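# How a Robot Learns to Pick Up a Cup

When you pick up a cup, you don't think much about it. Your eyes find it, your hand goes there, and your fingers close. For a robot, every one of these steps is difficult.

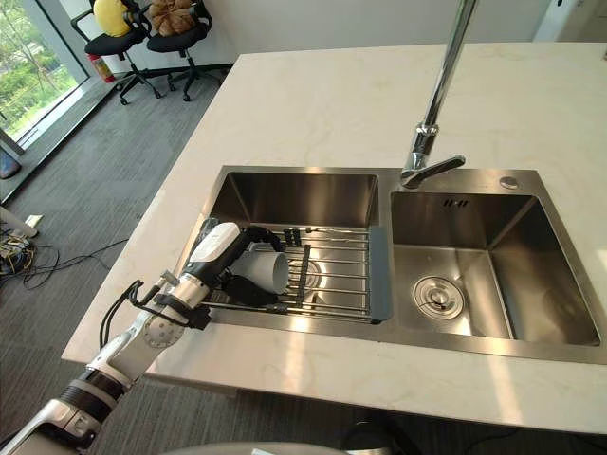
At the Stonudmont lab, the researchers wanted to find out how a robot arm can learn this job by copying people. They gave their project the name Birkum. In this article we will look at how they did it and what they found.

## Why is a cup so hard?

A cup is smooth and round, so it can roll. If the robot's fingers squeeze too little, the cup slips out. If they squeeze too much, the cup can crack.

A cup also doesn't always stand up nicely. When it lies on its side on a dish rack, the robot must hold it around the body, and the fingers have to come down from another direction. There are metal wires close by, and the robot must not get its fingers stuck between them.

Then there is the light. A steel sink is almost like a mirror. A robot which sees with a camera can be confused by bright spots on the metal, and a white cup on a shiny background is not easy to find.

## Learning by copying

In the old way, a person writes a rule for every movement: go forward this far, turn this much, close the fingers. It works well in a factory, where each part is always in the same place. In a kitchen, the cup is in a new place every time.

So the Birkum team used a method called **imitation learning**. To imitate means to copy. You have done it yourself, when you watched somebody tie a shoelace and then tried with your own shoe.

It goes like this:

1. A person moves the robot arm with a controller and picks up the cup.
2. The computer saves what the camera saw and how each joint of the arm moved. One saved try is called a **demonstration**.
3. The person puts the cup in a different position and does it again, and again, and again.
4. A computer program studies all the demonstrations and looks for patterns. If the cup is here, the arm should go there.
5. The robot tries alone.

The program doesn't learn one movement by heart. It learns to make a good guess about what to do next, many times every second. If the guess is a little bit wrong, it can look again and correct it.

## The question they asked

The researchers wanted to know one thing: is it better to have *more* demonstrations, or more *different* ones?

They made two sets. In the first set there were 2,000 demonstrations, but the cup was always standing up, in nearly the same spot. In the second set there were only 800. This time the cup was standing, lying on its side, turned to the left or turned to the right, and placed in many parts of the rack.

One program learned from the first set and another one from the second. After that, both had to pick up cups in positions that were new for them. To be fair, the team used the same arm, the same cup and the same sink for both tests.

## What happened?

The program with the smaller set did better. It picked up the cup in 70 out of every 100 tries. The other program was very good when the cup stood in its usual spot, but when the cup was lying down, it often closed its fingers on air.

Think about catching a ball. If your friend always throws it straight to your chest, you become good at that one catch. Then somebody throws it low and to the side, and you miss.

The result doesn't mean that a small number is always enough. The team also tried with a very small set, only four demonstrations, and the robot hardly reached the cup at all.

## What is still difficult

Thirty failed tries in every hundred is a lot of dropped cups! The robot is also slow, much slower than you are. And it has learned only one cup. A mug with a handle, or a glass you can see through, would be a new problem. The team started to collect demonstrations with mugs in December, and this work is still going on.

## Try it at home

You need a plastic cup, a friend and a scarf for your eyes.

- Tie the scarf over your eyes and sit at a table.
- Your friend puts the cup somewhere on the table, lying down or standing.
- Your friend tells you how to move your hand, using only the words *left*, *right*, *forward*, *back*, *up*, *down*, *open* and *close*.
- Change places and play again.

How many words did you need? Was it harder when the cup was lying on its side?

## Words to remember

**Gripper** - the part at the end of a robot arm that holds things, like a hand.

**Joint** - a place where the arm can bend or turn, like your elbow.

**Demonstration** - one saved example of how to do a job.

**Imitation learning** - when a robot learns by copying what a person did.

*Haster Science Pages for Young Readers, 6 Jun 2019*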